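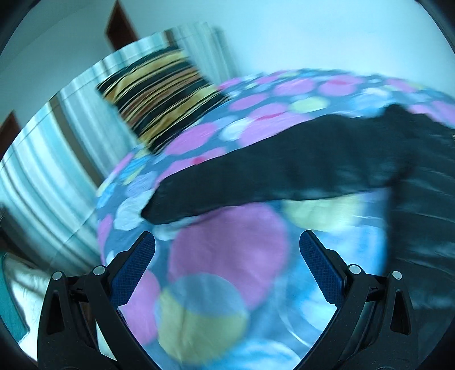 What is insulation? It is any material that slows the movement of heat from a warm place to a colder one.

Chapter 5: Keeping Heat In

The town of Purlow sits on a high plain where November nights drop well below freezing. Houses there have thick walls and small windows. Heat still escapes through the roof, the floor and every gap around a door – and the stove has to replace it.

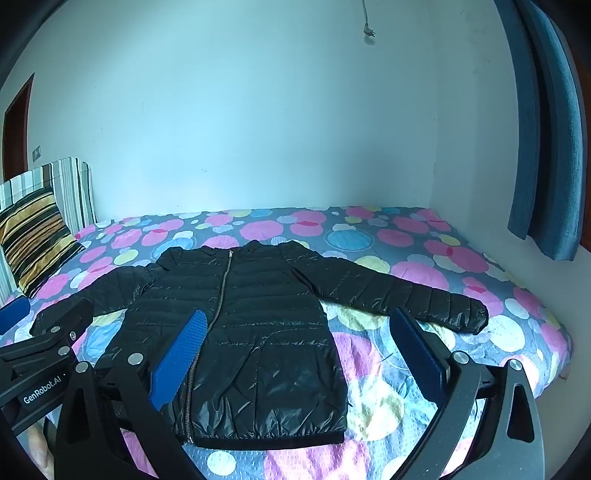
Still air does most of the work in any insulator. Wool, straw and foam all hold it in small pockets, where it cannot easily circulate. Press the material flat and the pockets shrink, so heat passes through faster.

In this chapter you will compare two Purlow houses, one with 310 square feet of floor and one with 2,000. You will need your heat loss table from Chapter 4.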